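The Wullora Run

The controller from Girner had been on the bench since May, and the one from Boström came in the week after. Both were meant to steer the same delivery cart. My job was to find out which one did it better, and I had 37 runs to do it in.

I liked the Girner. It drove the way a careful person walks, a little slow at the corners, and it wrote a log I could read without the manual. The Boström was quicker. It took a kerb line and held it, and when something moved ahead of it, it made up its mind at once. On the first ten runs I could hardly split them.

By the eleventh I had stopped looking at the numbers and started looking at the street. We used a simulated block from the Budeo library, always the same pavement, always the same hour. I knew it better than my own road. 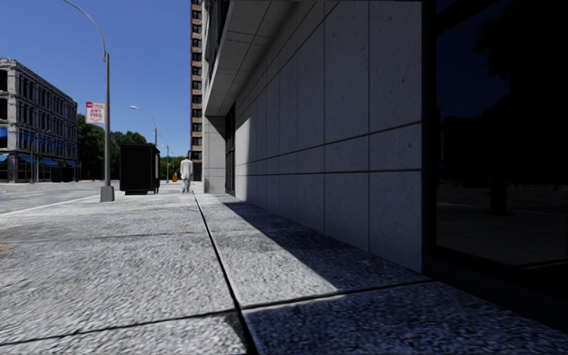 The Budeo block: lamps on the left, long wall in shade on the right.

There was a person in pale clothes at the far end. In the settings she was an obstacle, class two, walking. I had never given her a thought. The Girner slowed for her at 10 metres and waited. The Boström went round her, close to the wall, and saved four seconds.

On run 28 the Boström went round her and she turned her head.

I played it back. Walkers in the Budeo library don't have a head turn. I wrote to their support desk and got a polite reply saying so, with a link to the list of movements. I ran it again with the same seed and she walked straight on. I ran it with the Girner and the cart stopped, as it always did, and she went past it and out of range.

My manager at Wullora asked for the result by four o'clock. The Boström had won on time, on battery and on distance. I typed that in, then sat looking at the box marked Comments.

There were nine runs left. I took the Boström off the bench, plugged the Girner back in and started the next one — the cart rolled up the pavement, out of the sun and into the shade, and at 10 metres it began to slow.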